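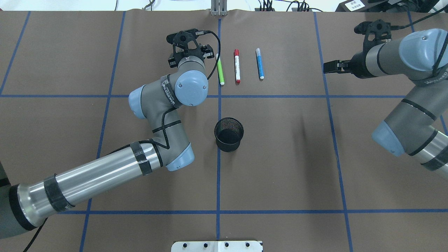 The town of Sketberg stopped teaching handwriting in its public schools fifteen years ago. Last May it started again.

The change came after a long argument, most of it over time. Third graders there now spend 15 minutes a day on cursive, and those minutes had to come out of something. At Hoveck Elementary they came out of reading practice, and some parents are still angry.

Sekar Lubis teaches third grade at Hoveck and was against the idea at first. She had 26 children, a full schedule and no training in how to teach a looped letter. "I print everything myself," she says. "I had to learn the capital Q the night before they did."

Her class begins on large paper with felt tips, which need less pressure than a pencil. Pencils come in after the fall break. Children who hold the pen in a fist are left alone for the first month, then shown another grip.

The district tested 349 students before the lessons began and plans to test them again at the end of the second year. Until then there isn't much to go on. Teachers report that spelling has improved a little, but spelling lessons changed in the same year, so the two are hard to pull apart.

Speed is easier to judge. Most of Lubis's students still print faster than they write in cursive, and on timed work she lets them choose. Left-handed children tend to go back to print - the slant bothers them, and the side of the hand drags through the ink.

What the students like best is reading old mail. One boy brought in a stack of letters his grandmother had sent from Jalia in the 1970s, and the class spent two afternoons on the first page. They got stuck on a word in the third line. Lubis thinks it says "harbor."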